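Maintenance Log, Second Bench

The arm on the second bench at Wirkivine was entered in the register as Unit 11. It had come from the Stotex building with its mounting plate, two crates of spare fasteners and a service manual in which the section on the wrist had been removed and replaced by a single typed sheet. The sheet stated that the wrist was to be checked weekly. It did not state for what.

It is the practice of the department that the technician on duty shall record all interventions, whether or not they succeed. The following account has been prepared from those records. Where the records were silent, the technician has supplied what was remembered.

The first fault was reported on a Wednesday, shortly before the evening shift. The gripper closed as instructed, held for the proper interval, and then opened a small amount without having been told to do so. An item held between the fingers would settle, tilt, and occasionally fall. The arm then continued through the remainder of its motion and placed nothing, with great care, in the correct location.

The technician followed the procedure. Power was removed and the lockout tag was hung. The finger screws were found to be at their specified torque. The left finger pad showed wear along its inner edge and was replaced; the right was replaced with it, as pads are issued in pairs. The unit was returned to service and ran without incident until morning, at which time it let go of a plug adapter and the adapter rolled under the bench.

A request for advice was sent to Otia, the firm that had written the control software. The reply was courteous. It recommended that the unit be recalibrated and that the result be forwarded. The unit was recalibrated. The result was forwarded. A second reply, identical to the first except for the reference number, arrived within the week.

By this time the technician had begun to remain after the close of the shift. No instruction required this and no overtime was claimed. The overhead lights in that part of the building switched themselves off at nine, and the work went on by the lamp clamped to the shelf. With the covers removed, the cable that ran through the wrist could be seen to pass over the edge of a bracket. When the joint was turned fully to the left, the cable was drawn tight. When it was turned back, the slack gathered in one place and pressed against the connector.

A wrist turns a great many times in a week. The technician sat for a while with one hand on the housing and moved the joint slowly from one end of its travel to the other, as a physician might move the arm of a patient who has said that it hurts but cannot say where. At 53 degrees there was a click, too faint to be heard with the ventilation running. The ventilation had gone off with the lights.

The connector was reseated. The cable was given a new path, inside the bracket, and secured in 4 places with soft ties. The edge of the bracket was filed smooth and the filings were collected with tape. An entry was made in the log: "Cable rerouted. Cause of fault believed found." The technician considered the word "believed" for some time and let it stand.

There remained the acceptance test. The manual called for a clear surface and a single calibration block. The technician had the block, in its fitted case, and did not use it. The unit had never dropped the block. It had dropped the things it was given on working days, among cords and chargers and adapters, where it had to reach in at an angle and turn the wrist hard over. The test was therefore conducted on the marble-patterned top, with the power strips, the orange one and the blue, and the cables left lying across one another.

The arm was brought down over the blue strip and stopped there, its two fingers open on the near side. The technician released the hold and stepped behind the yellow line.
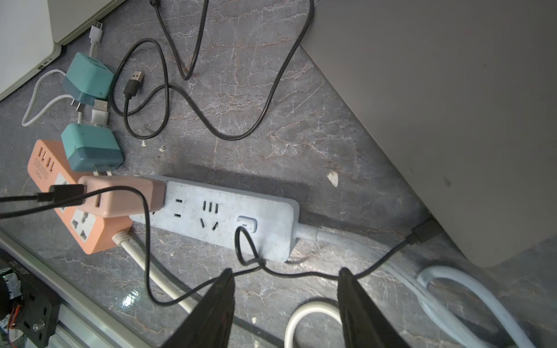 Lâm, reading the log at the change of shift, remarked that a test not found in the manual could not be called an acceptance test, and asked whether the wrist had been taken all the way to the left with a load in the fingers. It had. Lâm asked how many times, and was shown the page. There was a pause, and then the observation that the typed sheet ought to be amended, as the next person would otherwise have to find the bracket all over again.

The sheet was amended the same morning. It now states that the wrist is to be checked weekly for the position of the cable, with the covers removed and the joint turned through its full travel by hand. A further line was proposed, to the effect that the check should be made with the ventilation off. The department found no precedent for such a line and returned it for revision.

The technician did not revise it. It was written in pencil on the inside of the wrist cover, in small capitals, where it will be seen by anyone who has removed the screws — and the cover was put back on.

Unit 11 was released to the day shift at seven. The lockout tag was returned to its hook and signed for.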